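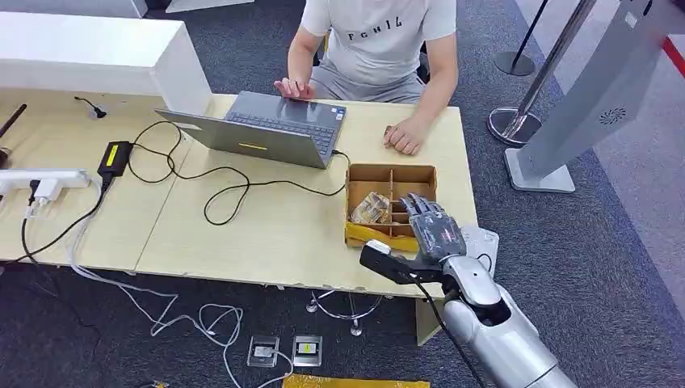 Late release is a fault in robotic picking in which a hand keeps its grip on an item for a short time after it has been told to let go. The item is then carried along with the arm and dropped in the wrong place, or pressed against whatever stands nearby. It is sometimes called hang-on, chiefly in older service notes.

The fault is best known from the Plandesano trials, where a humanoid hand worked over a cardboard box divided into compartments, set on an ordinary desk. Light, crinkly snack packages gave the most trouble, and anyone who has wrestled with one at lunchtime will have some sympathy for the machine. Of 357 placements logged in May, 10 ended with the package in a neighboring compartment and 2 with a bent partition.

Causes

The Gradura controller used in the trials treated a finger as open as soon as the motor had been sent the command, without waiting for the joint to report that it had moved. If a fingertip caught on a fold of the wrapper, the arm would lift away anyway — quite cheerfully, one might say — and take the package with it. A second cause, found later, was a worn tendon in the thumb, which made the hand slow to open on long shifts.

Safety

A late release seldom hurts anyone when the load is a snack, but the same fault matters a good deal more with a person seated across the desk. Operators at Plandesano were asked to keep their hands on their own side of the box while the arm was live, and the stop button was moved to within easy reach of the chair.

Remedies

The Tsuji patch, named for the workshop where it was written, holds the arm still until all five fingers report open. It adds a small pause to every placement, which some users found tiresome. Ciltis hands have a joint sensor that does much the same job and do not need the patch.

See also: grip fault, soft stop, dropped load

Last updated: January 6, 2022

Contact us | Copyright and reuse | Back to top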